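Lirkex to Hold Open Day at Drulcombe Site on Thursday

DRULCOMBE — Lirkex will open its Drulcombe site to visitors on Thursday for a day of demonstrations of its simulation software for two-armed robots. Doors open at 9 a.m. and the last session starts at 4 p.m. Entry is free, but places must be booked.

The main demonstration covers handling work with a pair of simulated arms at a table. Visitors will see the work on screen from several viewpoints and can ask the team to stop a run, change a setting and start it again. 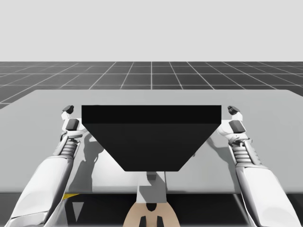
2 min read

Each session lasts 90 minutes and takes up to 17 people. The first part is a talk on how a handling task is set up in the software, from the table and the arms to the items themselves. The second part is hands-on. Lirkex staff will be at every workstation, and no programming experience is needed.

The software has been in development with Edeck, which supplies the physics engine. Edeck engineers will be present all day to answer questions on contact, friction and timing — the three subjects visitors asked about most at the last open day in May.

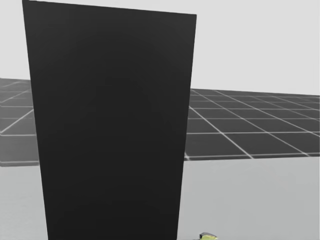 A dark panel in front of the gridded platform in the Lirkex simulator.

Viewpoint is a large part of this year's program. A large object close to a camera can hide most of the work area, and a control program has to cope with that. One session before lunch is set aside for this subject and is aimed at companies that already run handling cells.

Lirkex has prepared 867 saved runs for the day. Visitors can pick any of them, play them back and compare the different camera views. Copies of 100 of the runs will be given to schools and colleges that book as a group.

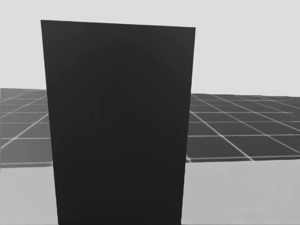

Granström, which has tested the software over the past year, said that being able to replay a run from a second viewpoint had changed the way it plans its own trials, and that it would like to see longer tasks added next.

The afternoon sessions turn to grocery items. Cans, with their rims, pull tabs and rounded corners, are a useful test for a two-finger grip.

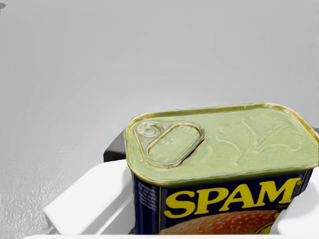

Press Bulletin, Issue 17, page 2

Parking is available at the north entrance. Coffee and a light lunch will be served in the main hall from noon. The demonstration rooms are on the ground floor and are step-free.

Bookings can be made through the Lirkex website or at the front desk in Drulcombe. Members of the press who want time with the engineering team should say so when booking — a separate slot is being held at 3 p.m.

About Lirkex
Lirkex develops simulation software for robot handling and assembly. Its offices and test rooms are in Drulcombe.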